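How Zendstead Sorts Its Mixed Bins

Zendstead takes in small household goods and toys from house clearances, checks them, and passes them on for resale through its Sodesetti shop. The intake lead, who has run the sorting benches for 5 years, agreed to go through the procedure in some detail. The conversation took place on a Sunday, when the loading door is shut and the benches are quieter.

The unit of work is the bin. Everything that arrives in sacks or cartons is tipped into gray, slope-sided bins, and everything that leaves the bench leaves it in another bin of the same pattern. "We tried cardboard trays first," the intake lead said. "The corners gave out and small parts went through them. A rigid bin with sloped walls can be emptied with one hand, and it nests when you don't need it."

In September the site logged 1,321 bins at intake. Of these, 499 were classed as mixed, meaning that toys and household items had come in together and had to be separated before cleaning. The rest were single-category bins: kitchen, toys, tools or textiles.

"Mixed is the slow class," the intake lead said. "A bin of bowls takes no thought. With mixed you change your mind at every item, because the cleaning is different and the shelf is different."

Fill level is kept low on purpose. The working rule is that the floor of the bin should still show between the items. Asked whether that wastes space, the intake lead disagreed.

"If you pile it up, you handle the same thing three times to get to what's under it. Spread out, you handle it once. The transport people would like fuller bins. They can stack them fuller after sorting."

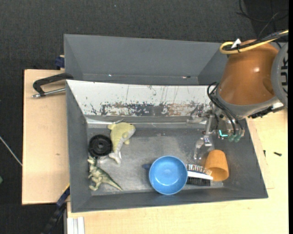 Animal figures are taken out first. They are graded for bite marks, split seams and missing parts, and dinosaurs and sea animals go to the same shelf code. "We used to split them into land and sea," the intake lead said. "Then somebody had to decide about crocodiles. Now it's one code and the shop can arrange them however it likes."

Round parts with a hub are held back until the bin is empty. A wheel may belong to a vehicle further down the same sack, and matching is easier on the day of arrival than a week later. Unmatched wheels are bagged by diameter and kept for repairs.

Bowls are checked at the rim with a fingertip and then turned over. A chip at the rim is a reject. Surface scratching inside is accepted if it can't be felt. Anything lying under a bowl is cleared at the same time, so the bowl does not go back down on top of it.

Brushes are the least popular category. The bristles hold dust and hair, and they shed onto whatever sits next to them. "We sell the ones that come clean and scrap the ones that don't," the intake lead said. "There's a soak, a comb-through and a drying rack. If the bristles are still bent after the rack, it's scrap."

The bins themselves take most of the wear. Floors rub pale where items are dragged, and the inner walls pick up scratches and transferred color. Scuffing is treated as cosmetic. A crack at the rim takes a bin out of service the same day.

"People ask why we don't replace the scuffed ones," the intake lead said. "They hold things just as well. I'd sooner spend the money on labels."

Labels are the current project. Two types are on trial, Lui and Mesel. Lui sticks better to the sloped side but leaves residue when it is peeled. Mesel comes off clean and sometimes comes off in the wash. By the end of the month 1,144 bins had been through the full cycle with one or the other, and no decision had been made. The intake lead leans toward Mesel, with a second label on the rim as a backup.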